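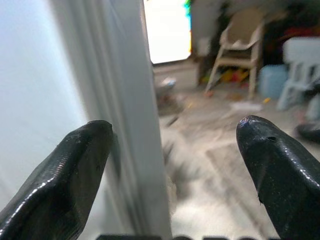 Gloss black finish, with a small nick near the right-hand tip.

Wovau Skeltow Evidence Drop Locker
6 compartments, one-way deposit, keyed retrieval
$2,830
Ships assembled by freight. Lift gate delivery extra.

Every police department has an evidence procedure. A good many also have a desk drawer. The Skeltow is for departments that would like to stop using the drawer.

An officer comes off shift at 3 a.m. with a bagged phone, a kitchen knife and a wad of cash. The property clerk went home hours ago. With the Skeltow, the officer puts each item in an open compartment, pushes the door shut and goes home too. Once shut, the door can't be opened again by the officer, the sergeant, or the officer's friend who is good with locks. It opens for the property clerk's key, and the clerk has the key.

If you have ever sat through a suppression hearing while a defense attorney asked, very politely, who else had been in the room that night, you already know what the product is for.

How it works

Empty compartments stand unlocked. Closing a door throws the latch and raises a red flag in the window beside it, so the next person along can see it is taken without rattling the handle. They will rattle it anyway. The handles are built for it.

The latch is mechanical. It has no battery, no app and no subscription, and it will never ask you to update your password. The retrieval lock is a Heinonen seven-pin cylinder, keyed alike across the unit or keyed differently by compartment if you tell us when you order. Tell us afterward and we'll do it, but we will charge you for it and sigh.

Each door has a slot on the front for a property card. The card goes in before the item does. We can't make anybody fill in the card.

Specifications

Compartments: 6 (four standard, one long gun, one wide)
Empty weight: 85 kg
Body: welded steel, powder coated
Vents: rear, screened, in the two lower compartments
Lock: Heinonen cylinder, two keys supplied
Mounting: four floor bolts, four wall bolts, hardware included
Property cards: pack of 100 included
Warranty: ten years on the latch, two on the finish

The finish warranty does not cover handcuffs, flashlights, boots, or anything else that gets swung at a locker in the small hours. We have seen the photographs.

What it isn't

The Skeltow is not refrigerated. Blood and urine kits need a cold unit, and the staff lunch fridge is not a cold unit, whatever the note taped to it says. It is also not a drying cabinet. Wet clothing sealed in a steel box over a long weekend will introduce itself when the door opens.

It is not rated for fireworks, fuel or anything ticking. Please call someone else about those, and call them first.

Options

Pass-through back (Vorholm model). The clerk's doors open on the far side of the wall, straight into the property room. You'll need an opening cut before delivery. We send a template with the order confirmation, and we ask that whoever cuts the hole be given the template.

Long gun insert. Padded rest and barrel strap. Unload it first. This is printed on the inside of the door, too.

Extra property cards. Packs of 100, three-part, with a line for every handoff. Runs out faster than you'd think in a busy month and lasts forever in a small town.

Who designed it

Sointu Laaksonen drew the first Skeltow after eleven years in a property room, most of them spent writing memos about the drawer. She still answers technical questions herself. Her replies are short and she is usually right about your floor plan.

Ordering and lead time

Current orders ship from stock in the standard single-sided layout. Vorholm units are built to order, and orders placed by 28th September go into the next production run. The one after that delivers in February.

We take department purchase orders and cards. Private buyers are welcome, though we'll want to know what you plan to keep in it. Mostly it has been camera gear.

Common questions

What if we lose both keys?
Send us a letter from the chief on letterhead. An email that says "hi its the chief" will not do, and we have had two of those.

Can a deposit be undone if an officer shuts the door on the wrong item?
The clerk can open it in the morning, and the correction goes on the card with both sets of initials.

Does it have to be bolted down?
Yes.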